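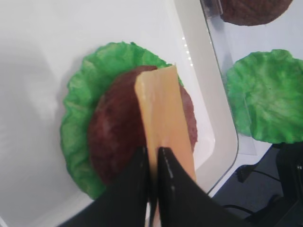
I took the minutes again, so blame me for the spelling. We met in the upstairs room on 14 January 2023 and went straight to the Prundeck crossing, since that's what everybody had come to argue about. The Funen side says it'll reopen the bridge to trucks once the Cilta side signs the inspection protocol, and the Cilta side says it'll sign once the bridge is open, and so we go around again. Gangadharan had drafted our open letter to both foreign ministries and read it out loud (with feeling!). I liked the first page very much. The ending, I'm sorry to say, had gone like that slice of cheese over the burger patty, mostly upright but with one top corner bent over, and he took it well when I told him so. He'll redo the last two paragraphs.

Print this page | E-mail this page
Home Meetings Letters Reading List Contact

Present: Ashwin Varma (chair), Sumathi Annamalai, Kanchan Sengar, Gangadharan Chowdary, Shobha Naidu, and me with the notebook.

Last minutes: Agreed, after Kanchan pointed out I'd put her down as for the sanctions motion when she'd abstained. Fixed, and sorry, Kanchan.

The open letter: Long discussion! Ashwin wanted us to name a deadline and suggested 14 days from whenever the letter goes out. Sumathi thought a deadline from a discussion circle would make the ministries laugh, and she'd sooner ask for a plain answer to a plain question: who inspects the trucks, and on which bank? I was with Sumathi on this one. We went back and forth for a good while about the word "demand," which Gangadharan loves and the rest of us don't, and ended up with "ask." The deadline is out. Sumathi's question goes in near the top, in its own paragraph so it can't be missed.

The Venkataraman paper: Kanchan had read the whole thing, appendices and all, and gave us the short version. The paper says joint inspection teams work better when they eat and sleep on the same site, and that the trouble usually starts when each team goes home at night and gets fresh orders. It also says the last arrangement at Prundeck fell apart over whose stamp went on the forms. I found that hard to believe, but Kanchan showed me the page. Ashwin asked whether the author had talked to any drivers. Three, it seems, all of them from the Cilta side, so we agreed to quote it with some care. 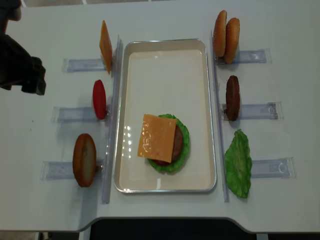

Shobha Naidu said she couldn't put her name to a letter that talked about trucks and customs stamps and never once mentioned the families in the two villages by the bridge, who've had to take the long way around by the north road ever since the barrier came down. She wanted them in the first line. Ashwin said the first line was for the ministries, and Shobha said the ministries could read about villages too, and I have to say the room got a bit warm at that point. Vote taken: the villages go in the first paragraph, wording left to Shobha and Gangadharan between them.

Who gets it: Both foreign ministries and the Prundeck town council. Kanchan has the council's address, and I'll look up the others.

Talk in May: We still want somebody to speak about river borders in general. Sumathi will write to the person she heard last spring. If that falls through, Ashwin has offered to talk, with maps.

Any other business: My atlas is still missing. It's the green one with my initials inside, and I'd really like it back.

Filed under: Minutes, Borders & Treaties, Prundeck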